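Milon Tabletop Set – data card

Maintained by Yutong Xiao and Boyang Zhong. Last revised 30th June.

Summary
Demonstrations for training a policy to pick and place small capped posts on a marked table. The set holds 300 episodes, of which 28 are held out for testing. Two arms are mounted at the bench; the action stream in this release covers one of them.

Workspace
The table is covered in cardboard and divided into squares with blue tape. Start and goal positions are stored as row and column, counted from the near left corner. Cap color is stored as a string: red, yellow or green.
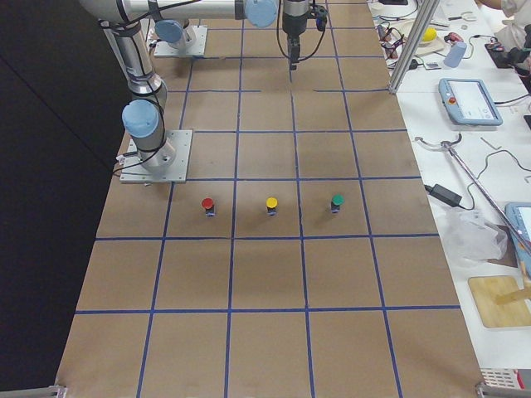
Episodes begin with each post standing in its own square. The operator names a color and a goal square before recording starts, and both go into the task field. Dropped posts are kept and flagged – filter on "outcome" if you want clean runs only.

Known issues
Episodes recorded in February use an older gripper scale. Run the convert script before mixing them with later ones.
The side table was not kept clear, so background clutter varies between sessions. Crop to the grid if this matters for your model.

Contact
Label errors: Jiahui Li. Include the episode number and the field name.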